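Personal Finance for Beginners — Handout 4
Bonds, and why their prices move
Instructor: Kaj Brøndum, Rosthorpe Evening School

Please read this before Wednesday. Bring a calculator, the one in your phone is fine.
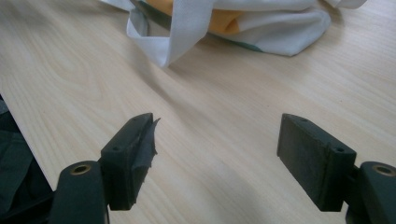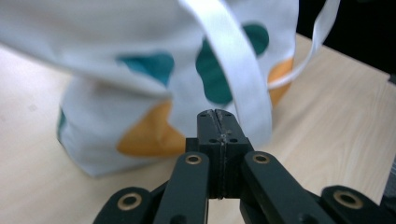
1. What a bond is
A bond is a loan which you give to a company or a government. You receive interest (the coupon) on fixed days, and at the end you receive the face value. The end day is called maturity.

2. Coupon and yield
Students mix these two every year. The coupon does not change after the bond is sold. The yield depends on the price you paid.
Take a Tarkis bond with face value $200 and a coupon of $9 per year. At a price of $200 the current yield is 9 / 200 = 4.5%. If you pay only $161, the current yield is 9 / 161 = 5.6%. The coupon is still $9.
Current yield leaves out the gain at maturity. We will add this gain in Handout 5.

3. Interest rates
When rates in the market go up, old bonds with a low coupon become less attractive, so their price goes down. A bond with 30 years left usually falls more than one with two years left — the buyer must live with the low coupon for longer.

4. Homework
a) Tastirberg pays a coupon of $9 on a face value of $200. Find the current yield at a price of $180.
b) Iglesias has the same coupon and face value, but a shorter maturity. Which price moves less when rates rise? Write two or three sentences.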